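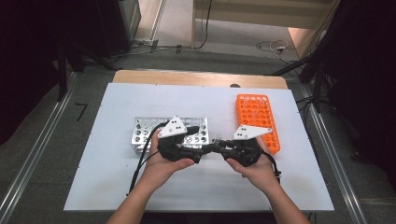
Figure 3. Two hand-held grippers brought together over a white board.

Home | Issues | Articles | Authors | Search
June – Stadine Group, Cadonstead

4.2 How users report a fault

Faults in photo and chat apps are usually noticed first by the people using them, and their posts make wonderfully rich material. We gathered 2,352 public complaints posted while Pinheiro, a photo-sharing app, was failing to load its message inbox. After removing repeats and posts on other matters we were left with 1,589, and these form the set used in the rest of this section.

The most exciting result is how early the useful detail arrives. Among the first 236 posts, 70 named both the phone model and the app version, often with a short list of what the writer had already tried (restarting, signing out, clearing stored data). Later posts were shorter and leaned heavily on jokes, screenshots and replies to strangers with the same trouble – great fun to read, but harder to sort by cause.

We also compared the wording with posts from an earlier fault on Jumthorpe, where video calls dropped without warning. Users of both apps wrote "down" for almost any problem, even when only one feature had stopped. A status page that lists features one by one would help here, and we would love to see it tested. Our labels do not separate faults on the phone from faults on the server; Section 5 takes up that question.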